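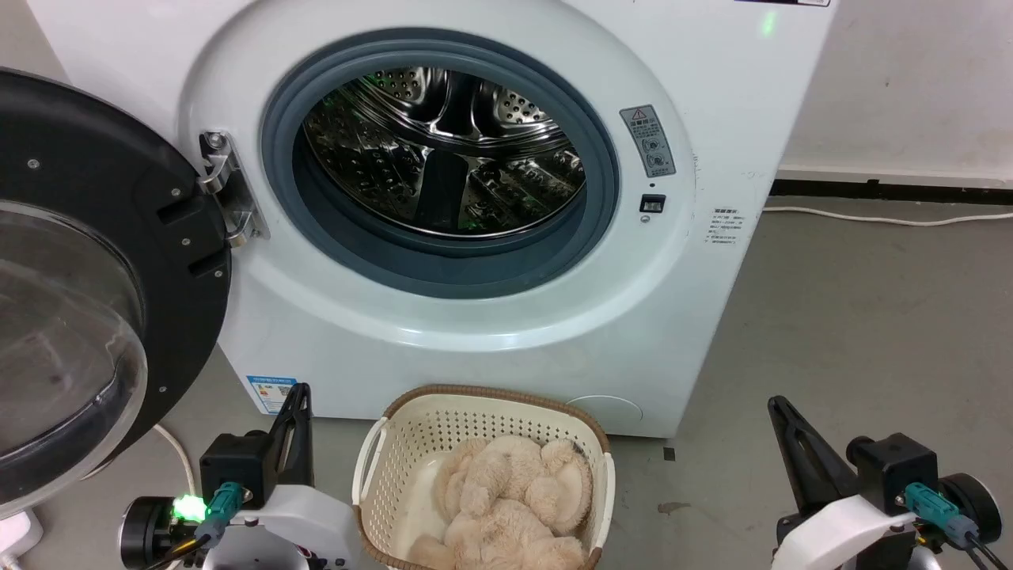
According to Rungnapa Kaewkla, the laundry task was supposed to be the easy one. The students at the Indley robotics club had spent the winter on picking up blocks, and a single plush toy going from a basket into a washing machine looked like a step down in difficulty.

It has held them up since the start of term. The club has 16 members and one two-armed robot, which they named Vara. The arms are driven by hand from a second pair, with one student steering and another keeping the log. Each attempt is recorded, and the recordings are used to train Vara to do the job without a driver.

By 2 April 2019 the log held 124 attempts. The club counts an attempt as good if the toy goes all the way into the drum within 60 seconds and neither arm touches the door. The early ones mostly failed on the second point. A front-loader's door swings out to one side, and the left arm has to work close to it.

The toy is its own problem. A block stays the same shape when you grab it. Plush squashes, and the limbs hang down and catch on the rubber seal. "You think you have it and you have one leg," Kaewkla said. Her group now picks it up with both grippers, one on each side of the body, and lets go only when both are past the seal.

Members drive in pairs and swap after every 2 attempts — longer turns led to sloppy recordings. New drivers start with the basket alone and move on to the drum when the others agree they are ready.

The club will take Vara to the Clumov student meet in June, where the Wattanapong team is entering the same task. Before then they want to try a towel, and after that closing the door.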